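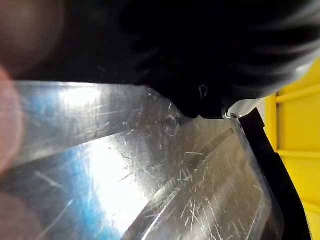 Every scratch has a salesman waiting for it. Spend a February afternoon in the care aisle of any large hardware shop and you will find pastes, sprays, creams, wipes and one thing in a tube that looks like lip balm, all promising to take a scuffed surface back to the day it was bought. I have tried more of them than I care to admit, and I remain to be convinced.

The current favourite is Rerkix, a white cream that smells of oranges and costs as much as a decent lunch. The leaflet says it "lifts" scratches from plastic and metal alike. I would like to know where it lifts them to. A scratch is a groove. Something has been taken away, and you can either fill the gap or wear down everything around it until the gap has gone. Rerkix fills. On my old bread bin it did a handsome job for two days, until the lid was washed, and then all the fine lines were back under the kitchen light.

Vasau takes the other road. It is a grit paste in three grades, and it does remove hairlines if you have the patience and the shoulders. It also removes the shine. You then buy the Vasau finishing polish to put the shine back, and I don't suppose the firm is sorry about that.

Jurgita Kļaviņa repairs shop fittings for a living, mostly counters, display covers and the clear panels that sit in front of cakes. Her workshop, Priedītis, is a single long room behind a tyre depot, and she keeps a shelf of half-used tubes that customers have handed over in despair.

"They bring me the panel after they have tried everything," she told me. "So first I have to undo the everything."

She uses wet abrasive paper on hard plastic, starting at whatever grade the damage demands and finishing at 4000. A small panel takes her most of a morning. She won't touch coated sheet at all, as the coating goes before the scratch does, and she is short with people who ask her to get out a fold. Once a sheet has creased, she says, the material along the ridge has stretched, and no cream has yet been sold that can shrink it.

I asked what she thought was behind most of the damage. I had expected knives and keys. She said cleaning. A dry cloth with a bit of dust in it, pushed round in circles by someone in a hurry, will lay down fine white lines in every direction, and a year of that does more harm than one dropped spanner. Her own advice is dull and cheap: rinse first, a drop of washing-up liquid, a soft cloth kept for that job only, and pat dry.

There is a film, too. Astesex sells a clear one that you stick over a new surface so that the film takes the knocks. I put it on a tray. It went down with a bubble near one corner that I chased for 7 minutes with a bank card, and the bank card scratched the film. So I now had a perfect tray that looked terrible, and I was expected to be pleased about the part I couldn't see.

I did ask Kļaviņa if anything in her own kitchen was unmarked. She thought for a bit and said the fish kettle, which she has never used.

My bread bin has gone back on the worktop, scratches and all. The rest of the Rerkix is in the cupboard under the sink, if anyone wants it.

More from Home
The truth about self-cleaning ovens
Do you need a special cloth for glass?
Five kettles, one limescale problem
Is it worth mending a cracked washing-up bowl?
Letters: your worst stain removers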